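pudach-switchboard

Simulated switch-panel task and baseline controllers for a single arm with a parallel gripper. Part of the Kendimia manipulation tools. Version notes are at the bottom.

The task: given the pattern on the indicator display, set the toggle switches on the panel to match. Switches are addressed by row letter and column number (A1, B3 and so on).

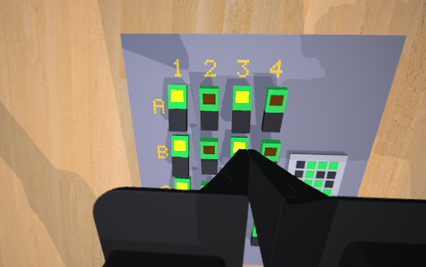
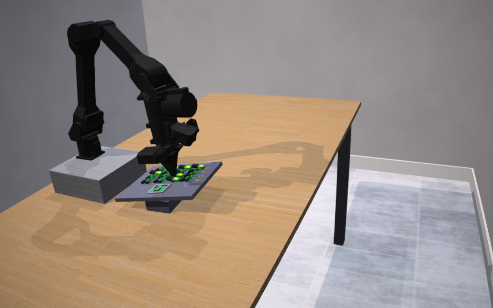 Prunby asked on the tracker whether the policy is allowed to read switch state from the simulator. No for the benchmark track, yes for debugging. Prunby then pointed out that the old scoring script never checked which one was in use, and that two of the results posted in November had oracle state turned on. Both have been pulled. The script now refuses to score a run if oracle_state is true in the config.

Contents

episodes/ holds 2,559 recorded episodes, one file each, with joint positions, gripper command, rendered images and the target pattern.
control/ holds the joint-space controller and the press primitive.
perception/ holds the display reader and the switch state classifier.
planning/ holds the ordering planner. It takes the current and target patterns and returns a list of switch addresses.
tools/ holds the replay viewer and the scoring script.

Running

Install with pip install -e . from the repository root, then run tools/replay.py on any episode file to check that rendering works. A blank window usually means the GPU backend was not found; set render_backend to cpu and expect it to be slow.

Scoring: python tools/score.py --config configs/baseline.yaml. An episode times out after 45 seconds of simulated time. Each switch gets up to 6 press attempts before the planner marks it as failed and moves on.

Known problems

The gripper can block the view of switches and part of the display when it is low over the panel. The classifier returns "unknown" for a blocked switch, and the planner keeps the last known value. If a neighbor was bumped during the press, that value is stale. Calling retract() before each read fixes it but costs time.

Panel pose is randomized at reset. The calibration in configs/holst.yaml assumes the older fixed pose and should not be used with these episodes.

Contact parameters have not been tuned against hardware. Do not use press forces from the logs as force limits.

Version notes

August 8, 2023: oracle check added to scoring, display reader retrained, Holst config marked deprecated.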